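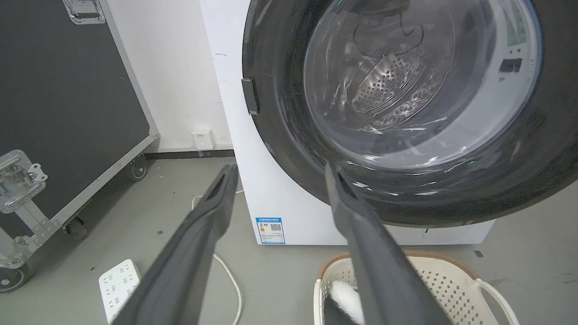

Fesstead, the tenants' advice service for the Rilell district, today called on laundry appliance sellers to stop treating the efficiency sticker as the last word on what a wash costs. The group says the label is useful up to a point and is being asked to do far too much. A blue-and-white energy label with a colored bar graph and a QR code, stuck low on the front of a white front-loader, tells a shopper how one model compares with another. It says very little about a household that runs half loads on the longest cycle.

Fesstead looked at laundry diaries kept by 200 renting households through October. The diaries recorded 1,914 washes. Of those, 1,843 were run on whichever program the machine had been left on from the wash before.

"We keep hearing that a better label means a smaller bill," said Amanuel Gashaw, who runs the home energy desk at Fesstead. "Maybe it does, for somebody who reads the manual and fills the drum. I'd like to see the proof for everybody else."

The group is also unconvinced by Zavorent, the online calculator that retailer Asfaw has been promoting to its customers. Zavorent gives a yearly savings figure after four questions. None of the four asks how full the drum is or what temperature the user picks. Fesstead wrote to Asfaw asking how the figure is worked out and has received a brochure.

Only 46 households in the diary group said they had ever scanned the code on their washer's label. Several said they gave up when the page opened on a table of numbers.

Fesstead is not telling renters to replace working machines. Its advice is to wait for a full load, try the cooler program on everyday clothes, and clean the filter on the schedule in the manual. Anyone quoted a savings figure by a store should ask for it in writing, along with the number of washes it assumes.

The diary summary is available on request from the Fesstead office in Rilell, mornings only.

Last updated: October

Search news Enter keyword Go

We use cookies to remember your settings. Accept Manage choices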